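Mallham Tenants and Neighbors Association
Minutes, September meeting
Community room, started 7:10 pm (door was locked, key had to be fetched)

Quorum: yes. Last month's minutes approved with one fix - the bike shed is on the north side, not south.

1. Laundry room
Two washers still down. Pamira came out, looked, left, sent a quote for 787 dollars for both. Feeling in the room was that this is high for machines that old. Suggestion to repair one and replace the other. Chair to ask Pamira for a split price, and whether the drain hose is included. If no answer by next meeting we go to someone else. Sign on the broken machines to be re-taped, people keep putting quarters in.

2. Front steps
Cemament patched the bottom step. Patch is already a different color from the rest, fine, but the edge is crumbling again by the railing. Owner says it is under warranty. Nobody present has seen the warranty. Secretary to request copy in writing. Ramp discussed for a while, no motion. Complaint that the rail wobbles, same complaint as in June.

3. Evening classes in the community room
Schedule for fall: sewing, English conversation, and first aid. Room is free from 6 to 9. All groups to stack chairs after and wipe the tables. Fee stays at 2 dollars a head, goes to the coffee and paper towels fund.

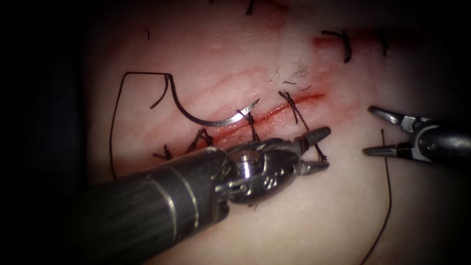 A tenant from the third floor asked whether the fee could be dropped for people who live in the building, and said outside visitors should pay more if anyone does. Some agreement, some not. Counter-point that the fund is nearly empty and the coffee is drunk by everybody. Left as is until the new year, then look again. Also asked for the class list to go up by the mailboxes and not only in the elevator, agreed.

4. Heat
Owner plans to turn on the boiler in October. Top floor wants it earlier, ground floor does not. Long discussion. Letter to owner asking for a date and for the radiators to be bled first. Motion passed. Anyone with a radiator that knocks should write apartment number on the sheet by the door. Sheet is not for other repairs please.

5. Courtyard
Falcão Garden Supply can deliver mulch, 20 bags, price holds to the end of the month. Approved. Need people to spread it, morning is best. Wheelbarrow has a flat. Question about the dead tree by the gate - owner's responsibilty, add to letter. Tomatoes in the left bed are for whoever planted them, reminder requested, so noted.

6. Parking
Same two cars in the loading spot. Notice on windshields first, tow after that. Roughly 30 minutes on this item, not all of it minuted. Request to repaint the yellow line, ask owner, add to letter (letter getting long, maybe split in two).

7. Any other business
- Package thefts, three reports. Please take parcels in for your neighbor if you see them sitting.
- Lost: gray kids' mitten, in the lobby basket.
- Stairwell light on 4 flickers. Reported agian.

Next meeting October, same room, 7 pm. Someone bring the key.

Closed 8:50 pm.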